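The Long Road to a Short Rulebook

When the first edition of Isholm came out, its rulebook had 24 pages. The new edition has nine, and it is the same game. I have played both versions at the club in Purthorpe, and I wanted to understand where the other pages went.

Isholm is a trading game for two to 5 players, published by the small company Ikero. You send boats between islands, you buy salt and wool, and you try to be home before the ice comes. The idea is easy to tell. The old rules were less easy, and at our first evening we needed almost one hour before somebody moved a boat.

The designers kept a notebook of all the questions which players sent to them. In the end it held 259 questions, and many of them were the same question in different clothes. Can I trade in a harbour where my boat did not sleep? Does the ice stop me when I am already inside it? The old rulebook answered with an exception, and then with an exception to the exception. 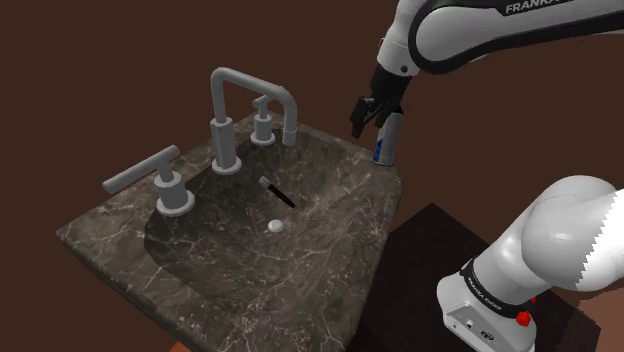
So why did they not simply write the same rules in clearer words?
They tried this first, and the test groups still made the same mistakes, so the rules themselves had to change.

The largest change concerns the ice. Before, each part of the sea had its own number and you had to look in a table every round. Now there is one ice marker for the whole board, and it moves 2 spaces when any player passes. I was afraid this would make the game flat, but I find the opposite – every pass is now a small threat to the others, and people think for a long time before they do it.

Not everything is better. The old harbour cards had a charm which I miss, and with only two players the end comes a little too early for my taste. Reddy, the card game from the same company, had a similar problem, and it was solved there with a dummy player. Perhaps this can work for Isholm too.

The first printing of the new edition is 1055 copies. Owners of the old box can download the nine pages and play with the pieces they already have, only the ice marker is missing. At our club we use a button from a winter coat.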